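## What we're spending the equipment money on (and what we aren't)

The budget round closes in December, and for once the lab has a list before the deadline. It has 14 lines on it. Konrad Brunner has asked me to explain them to the wider group, on the theory that people complain less about things they've read. We'll see.

The big question was whether to buy the second arm now or spend another term in simulation. Forkham sent a very handsome quote for the arm, gripper and mounting plinth, with the training course listed as "optional" and priced as if it weren't. Delivery is 27 weeks. Wullik can do it in 15, but their gripper is sold separately, as are its fingers, and so, on a close reading, is the cable.

Meanwhile the simulated kitchen costs us electricity and a share of the Edet licence, and it has never once needed a courier.

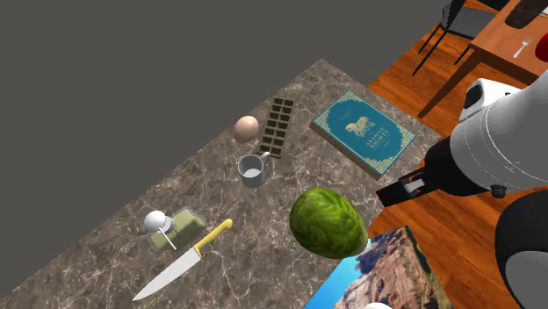 *The simulated kitchen, with mug, egg, knife and a copy of Arabian Nights on the counter.*

So the plan is to stay virtual until autumn and put the money where the queue is. Anyone who has tried to book the render machine lately will know where the queue is. Two new graphics cards go at the top of the list, followed by storage, which we have been pretending is fine. The licence renewal comes third. Edet has moved to per-seat pricing, so please tell Konrad if you have a seat and don't use it. He already knows who you are, but he'd like to hear it from you.

We're also setting aside a modest sum for real objects. Simulated mugs are free and we can have as many as we like, but sooner or later the policies have to meet crockery that breaks.

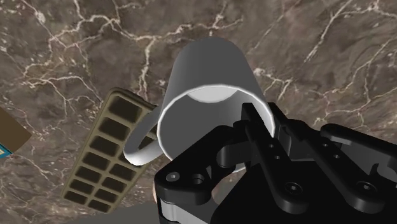

Handles are where most of the planning arguments have been, as it happens. The Jusow project wants a gripper with a force sensor at each fingertip, and the catalogue price of that option is more than my car. The compromise is to model the sensor first, run the mug and tray tasks with it and without it, and see if the difference is worth paying for. If it is, the sensor goes into next year's bid with a graph attached. If it isn't, we've saved the price of a car — a small one, with a dent.

A few items didn't make it. The second plinth is out until there's something to stand on it. The extended warranty is out. The espresso machine, submitted under "thermal test equipment", was admired and then removed.

Comments on the list go to Konrad before the end of the month. He would like each one to name the line it refers to, the amount, and what you'd cut to pay for it. Last year he got 3 that did.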